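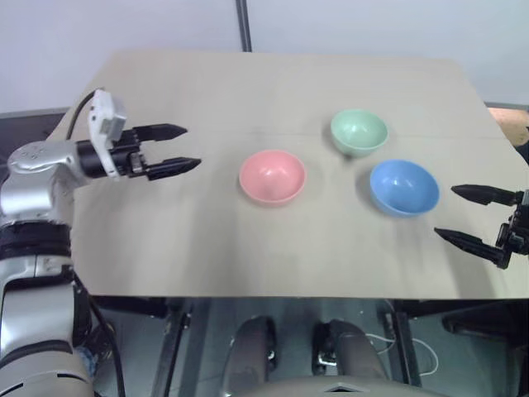 Chapter 4
The New Hire Has Two Arms

I spent one long August on the day shift at Skusar, a company that packs tableware for cafeterias and hospitals, and I want to start this chapter there (bear with me, we'll get to the theory!). Skusar had 35 people on its sorting floor when I first walked in. The job sounds easy. Bowls come in mixed, bowls go out grouped by color and stacked, and you do that until lunch. Then you do it again.

The company had just signed up for a two-armed robot system called Clukeo, and everybody had an opinion about it before it had moved a single bowl. I heard "there goes my job" and I heard "great, it can have my job," sometimes from the same person in the same coffee break. Keep both of those in your head as you read. They'll come back in section 4.3, when we look at how workers size up a new machine.

What surprised me was how much human work the thing needed. Somebody had to choose the table. Somebody had to set the bowls out and decide how far apart they should be. A bowl is a mean little object for a gripper, all curve and thin rim, and the best ideas on where to grab it came from sorters who had handled thousands of them and could never quite explain how. I loved watching them try to put it into words.

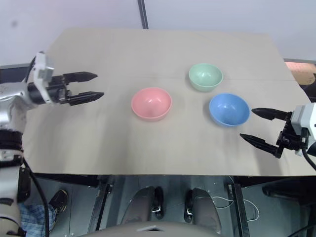 Figure 4.1 A table task with three bowls, pink, green and blue, and a gripper on each side.

By the end of my stay, 2 of the sorters had moved over to setup work full time. Their pay went up a little and their backs hurt less, but they told me they missed the talk on the line. The others still sorted by hand, with a target of 570 bowls an hour for the team, and they worried that the number would creep up once the robot joined in. So was the change good for them? It depends which of them you ask, and that's really what this chapter is about.

We'll look first at tasks, then at jobs (they're different, and mixing them up causes a lot of bad arguments). After that we'll visit Jikden, a warehouse with 220 employees that went through the same kind of change and handled it very differently. Before you read on, write down every task you did at your last job, even the boring ones. You'll need the list for section 4.1.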